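Subject: Re: [hestham-users] Wrist-view baseline, simulated households

Dear list members,

The Hestham group thanks the Warnia laboratory for its inquiry, quoted in full:

> Your summary reports 1,145 simulated episodes. Were views without a target
> object kept in training? Our own policy stalls when it sees only floor.

They were kept. Removing them made the stalling worse in all three seeds.

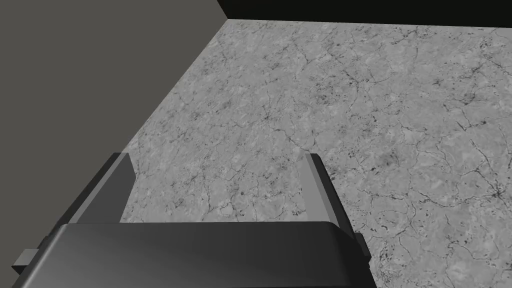

Wrist view, gripper open, floor and wall only.

Each wrist view is passed to the Jollent encoder together with the last six actions. The policy then predicts one short segment of motion and is queried again. No map of the house is supplied. Doors remain the weakest category, and most failed episodes end with the gripper near a door and no further progress.

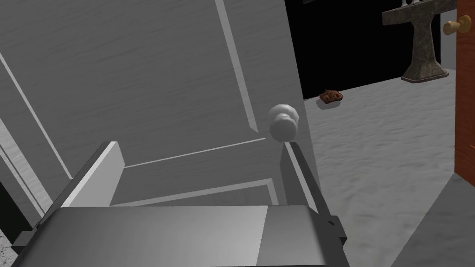
We attribute part of this to the collision penalty, which was tuned on open floor and is too strict in narrow passages. A run with a lower penalty is in progress on the Berisha cluster.

With regard to stalling, members may wish to try a longer action history before changing the data. Three steps were not enough in our tests. The policy would turn toward a counter, lose it from view, and turn back.
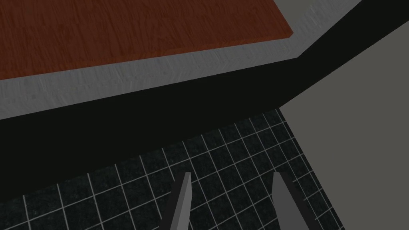
The revised configuration files will be placed in the shared directory in December. Requests for the episode logs should be sent to the list and not to individual members.

Hestham Simulation Group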